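Renters' Corner, 18/01/2021

Hello again, neighbors, and thank you for all the kind notes since the November issue. The big news is that the Stovbridge tenant screening rule is finally up for a hearing, and if you've ever been turned down over an old court record, do read on!
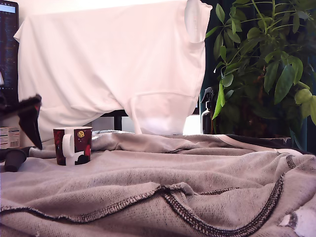 What the rule would change

Landlords with seven or more units would have to tell you in writing why they said no, and let you answer before the apartment goes to someone else. Dorota Kaczmarczyk has been reading through the 2748 eviction filings the city released (bless her patience), and she found up to 600 that were dismissed

and still turn up on background checks years later.

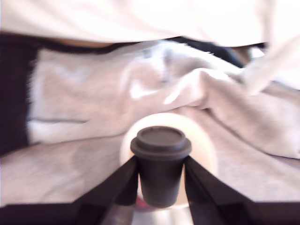
Many of those folks never missed a month's rent, and they still pay a fresh application fee every time they try somewhere new. We have 300 signatures from the Colau and Wysocka buildings so far, and we'd dearly love more before the hearing. 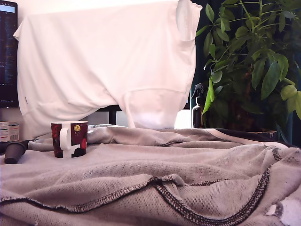 Faraji Massawe writes that he was refused twice over a case the judge threw out, and he wants the rule to cover small landlords too. He plans to speak at the hearing, and he'd be glad of company.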